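**Packing room is getting a picking arm. What happens to the six of us?**

posted by Ulises Tello, 23/04/2020

I work at Prorerwood, in the gift basket room at the Namelstead site. There are 6 of us on the tables. Management says the new arm will "take the boring part" and we will move to "quality." They quote 2,000 baskets a shift. Our best shift ever by hand, last August, was 2,157, and that was with one table down.

Has anyone been through this? Did the job get better or did it just get smaller? Nobody here will put anything in writing. Two pictures of the basket table at the bottom.

---

**Escobar**

We had one put in at Urnmont. Short version: ask who clears the faults. With us it was the packers, at the same pay grade, and the target counted the stopped time against the shift.

The arm was fine with one item, one container, plain table. Then a supplier changed the tissue paper and we were back to 600 a shift for weeks while someone from the vendor fiddled with settings. "Quality" meant standing next to it and fixing what it dropped. Less lifting, I'll give them that — my shoulder is better. But you can't talk to the person beside you any more, there isn't one.

Get these in writing before it goes live:

- the headcount for each shift, with an end date on the promise
- who resets it, and what training and pay go with that
- whether the target goes down when it stops
- who wipes the table, and when

That last one sounds petty. Bits on a white table like yours are somebody's job, and it wasn't in anyone's plan at our place.

---

**tapegun_annie**

my cousins plant got robots and everyone kept their job so dont panic. ask your union if you have one

---

**Ulises Tello**

No union. Thanks Escobar, I've copied your list and will take it to the shift lead. I asked about the tissue paper already and got a blank look.

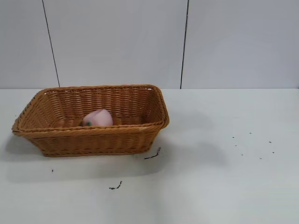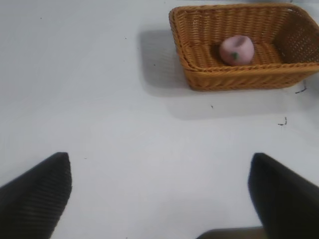
The basket table, one pink fruit in the basket both times.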